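What we are spending on grippers this year

I said in August that I would write up the budget once it was settled. It is mostly settled, so these are my notes. They cover the hand-held kit only. The arms are a separate purchase and Kazue Iwasaki is dealing with that quote.

We have 3600 pounds for the year. That has to cover the grippers, spare pads, storage, postage and anything that breaks. It does not cover anyone's time, which comes out of a different pot, and it does not cover the computer the recordings end up on, as we already had one.

The largest line is the grippers themselves. We went with the Truta pair, which came to 2496 including delivery. I had a cheaper quote from Jumdale for something similar, but the pads were glued on and the whole finger had to be replaced when they wore. With the Truta ones the pads come off with a small screwdriver. I asked both firms how long a set of pads lasts and got no useful answer from either, so I have guessed at three sets in the first year.

The reason for a pair and not a single one is clothing. Our first list of tasks was all small hard objects, and one gripper would have done for that. Then laundry went on the list, and coats with it. A padded jacket is a lot of fabric to move with one set of fingers. You can pinch it and drag it, but if you want a sleeve out straight you need to hold one part while you pull another.
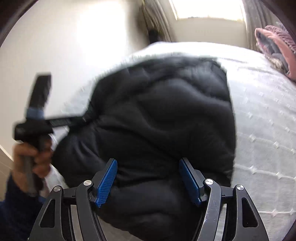
Mwangi Mutiso thinks I have the order wrong, and that we should have hired a pair for a month before buying anything. He put this to me by email and I think it is a fair point. I did look into hire. Ustemside will rent a pair at 783 a month, with a deposit on top, and they wanted a minimum of two months. That is well over half of what we paid to own them. If we had given up after the first month he would have been right, but we are past that now.

He also asked why there was no line for repairs. There is one now. I have put the cost of one spare linkage in it, and whatever is left at the end of the year will go on pads.

The smaller costs took me longer to work out than the big one. Pads are 102 for a set. Three sets makes 306, and I had originally written down one. Storage is a padded case, second-hand. Postage is hard to plan for, because it depends on whether things have to go back to the maker, and I have allowed for one return trip. After all that there is a little under 500 left, and I would like to keep most of it until spring.

I had also not budgeted for things to handle. It sounds silly, but if you want a range of coats, towels and bedding you have to get them from somewhere. So far everything has been borrowed from our own cupboards. Sachiko Honda suggested setting aside a small sum for charity shops, and I have done that. Thick padded coats are the dearest thing on her list and also the one we most want more of. Dark ones in particular, as black quilting on a pale bed is easy to make out and I would like to know how we get on with black on black.

Time is worth planning for too, even if it isn't in my budget. A coat takes a good deal longer than a tea towel. There are sleeves, a collar, pockets and a zip, and it all has to be spread out before any folding can start. I had allowed the same slot for every item on the list, and I have now doubled it for anything with sleeves.

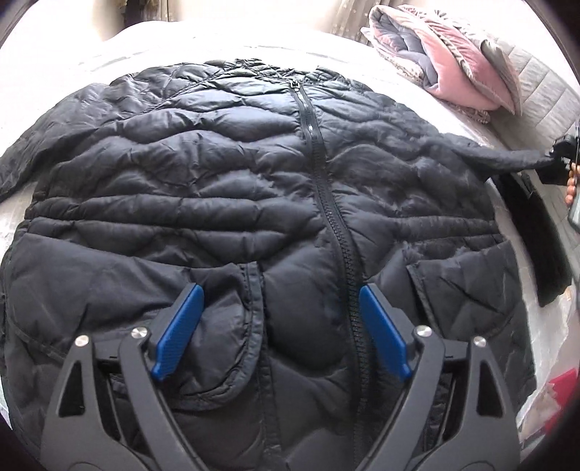

Still to decide

Whether to buy a second pair. Kiều Nông would like one so that two people can work in different houses on the same afternoon. We can't afford it from this year's money, and I would want to see how the first pair wears before asking for more.

Whether to take the Nomura service plan. They will look after other makers' equipment, but the price depends on how many items you sign up and with one pair it is poor value. If the arms go on the same plan it may look better. I am waiting for Kazue's figures before I ring them back.

Insurance. Mio Hirano has asked whether the kit is covered when it is in somebody's home or car. I don't know yet. I have sent the question on and will add the answer to this page when I have it.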